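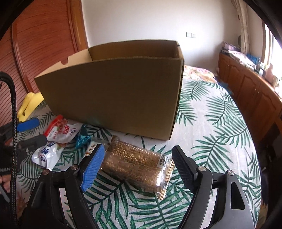

Catinca Chiriac

The grippers broke nothing, for the record. I mention it first so you can stop worrying about the snacks.

What went wrong with the Doltico packing set was a good deal duller, and I have come to think it was also a good deal worse. For those who missed it: Ultness pays people to pack things at home with a pair of hand-held grippers, so that a warehouse arm can learn from the recordings. Box, pouches, bars in crinkly wrappers, over and over, one tool in each hand. The left tool in our kits had a hairline fault where the cable meets the body. Bend the cable a certain way and the signal for jaw opening froze at its last value while everything else went on recording happily. The jaws closed on a pouch. The file said they were wide open. The pouch went into the box anyway, carried, as far as the numbers could tell, by faith.

We collected 3,019 recordings before somebody looked. In 70 of them the left jaw never moves.

You could shrug at 70. People did, in a meeting, in front of me. The argument was that big models wash out small errors, and I'm sure they do, in the sense that a big river washes out a small amount of paint. But those recordings weren't sprinkled evenly. They bunched up around the awkward stuff: the shiny, slippery, badly shaped packages that make you twist your wrist and take the cable along with it. A plain block of something in clear plastic is easy, and we had plenty of good examples of that. The faulty ones were mostly the ones we needed.

So the arm at the Ranum site learned to pack snack bars nicely. Given a floppy pouch, it would sail in with its fingers open, brush the top, and rise again with great confidence holding air. Then it would go and drop the air in the box. It did this 13 times in a row on the first morning, and its own log called every one a success, having been taught by us that this was what success looked like.

I don't blame the arm. I don't much blame the people at home either, though the first report did. The first report said "operator handling of cable," which is a lovely phrase. It means that a person sat in front of a cardboard box with a thick cable swinging about and failed to hold their arm the way the drawing on page 31 of the manual shows. I have tried to hold my arm that way. It can be done if you don't intend to pick anything up.

Blaming the hand is an old habit in this business and a cheap one. The hand belongs to a contractor who isn't in the meeting. The cable was bought by people who are. Stanciu, the firm that assembled the kits, had offered a strain relief back in April, a little rubber sleeve, and we said no thank you, we were over on weight. I was one of the ones who said it. I thought the tool felt clumsy enough already – I still do, and I'd still rather have the sleeve.

The other thing we didn't have was an alarm. The tool had a light that came on when it was recording, and the light was telling the truth: it was recording. It would have taken an afternoon to write a check that compared jaw position with what the camera saw, or just beeped if a jaw stayed perfectly still for a minute of hard packing. We spent that afternoon, and several more, on the colors of the upload page.

What I'd like from the next round is modest. Put the sleeve on. Make the tool complain out loud when it's confused, and pay people for the time they lose when it does, or they'll learn to pack through the beeping. Strike "operator handling" from the list of causes until the equipment has been ruled out, with a name signed under it. And keep the 70 bad recordings somewhere safe and well labeled. They've been deleted twice already by people tidying up, and both times I had to go and ask for them back.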